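The sorting arm at the Mullcombe shared workshop has one job, returning plastic kitchen pieces to a drawer. Concetta Cocco and Veronika Borbély named it Lolum and have worked on it since March. The arm is a two-finger design on a Martinelli base, and its training motions are recorded by hand at a white table.

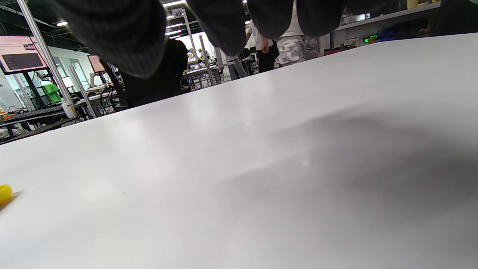 The recording table, with workstations beyond it.

Nested spoons are the hard case. The handles overlap, and a grip that closes too low lifts the whole stack. Cocco records with controllers strapped to the backs of her gloves, palms down at the start of each take.
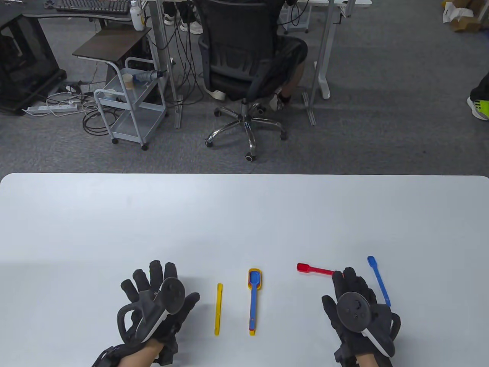

A take lasts up to 60 seconds. Borbély discards any in which a piece leaves the table, then retrains overnight on a used desktop computer. Thin, flat pieces get 10 extra takes each, as the fingers tend to skid over them.
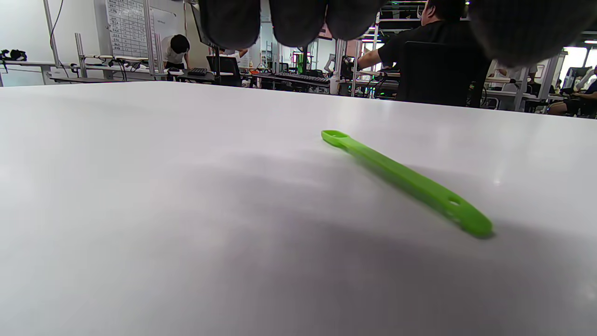 A lime-green plastic piece on the table, with a hole at one end and two at the other.

The next version gets softer pads from Zorkthorpe. The drawer still has to be opened by hand.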